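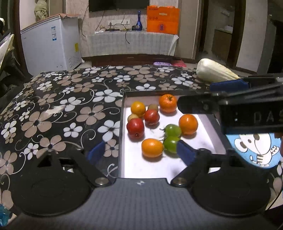 Figure 9. Blue fingertip pad close to a green tomato in the tray.

Section 9. Hand-Held Gripper Work at the Sorting Tray

9.1 Purpose

Satavska is the automated sorting cell that Wendwood is introducing at its Riquelme packing site. Before the cell takes over a product line, staff on that line record the picking and placing of mixed produce with a hand-held gripper. The recordings are used to set up the cell. Sections 9.2 through 9.6 apply to all sorting staff, shift leads and trainers.

9.2 What changes for sorting staff

Repetitive picking from mixed trays moves to the cell in stages. Staff remain responsible for grading, for rejecting damaged produce, and for any item the cell sets aside. Time spent on gripper work is paid at the sorting rate and counts as regular hours. It is not added to the daily tray target.

Staff who prefer not to do gripper work may tell their shift lead before the rota is posted. They will be assigned to grading or packing at the same rate.

9.3 Preparing the station

1. Place the tray on a flat, stable table. The tray must not rock when pressed at a corner.
2. Load the tray with the items named on the work card. Mix colors and sizes, and leave enough space for the fingers to reach between items.
3. Place large items, such as cabbage, on the table outside the tray.
4. Inspect the finger pads. Wipe off juice and soil with a damp cloth and let the pads dry.
5. Check the screw on each finger. Tighten by hand only.
6. Open and close the fingers fully before the first pick.

CAUTION: Keep your free hand away from the fingers while they are closing.

NOTE: Do not remove unripe fruit from a mixed load. The cell must be able to handle it on the line.

9.4 Picking and placing

1. Hold the gripper over the tray with the fingers open.
2. Lower it until there is a pad on each side of the item.
3. Close slowly until both pads touch. Stop as soon as the item is held. Soft fruit such as ripe tomatoes marks easily.
4. Lift straight up, move to the place shown on the work card, and lower the item before opening the fingers.
5. If an item slips, leave it where it lands and carry on with the next one. Slips are useful to the set-up team and are not counted against the operator.
6. When two items sit close together, approach at an angle that lets one pad pass between them. Do not push the neighboring item away with your hand.

CAUTION: Do not use the gripper on glass, knives or hot containers.

When two people work at the same tray, agree on who picks first – the grippers should not cross over the tray.

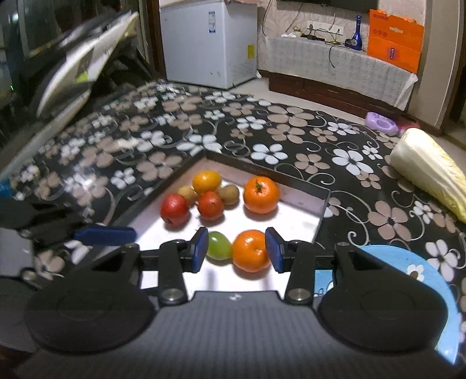

Can the recordings be used to measure how fast I work?

Recordings are used only to set up the cell. Shift leads do not have access to them, and picking speed during gripper work is not entered in any staff record.

9.5 Breaks and rotation

A single session lasts no longer than 35 minutes. Take a break of at least 14 minutes before starting another. The limit is three sessions per shift, including any session spent training a colleague.

Change hands between sessions if you are able to do so. Report soreness in the wrist, thumb or forearm to your shift lead on the same shift, and stop gripper work until it has been reviewed.

9.6 Ending a session

1. Set the gripper down on its stand with the fingers open.
2. Return bruised or split produce to the reject bin. Do not send it back to the line.
3. Wipe the tray and the table covering.
4. Sign the work card and note anything unusual – a loose pad, a worn screw, an item the fingers could not hold.

9.7 Contacts

Equipment faults and spare pads: Ulises Cabral, Sirnotow service desk.
Rota, pay and reassignment: Lorena Durán, site operations, Riquelme.

Section last revised 31/05/2022. Replaces the version issued in March.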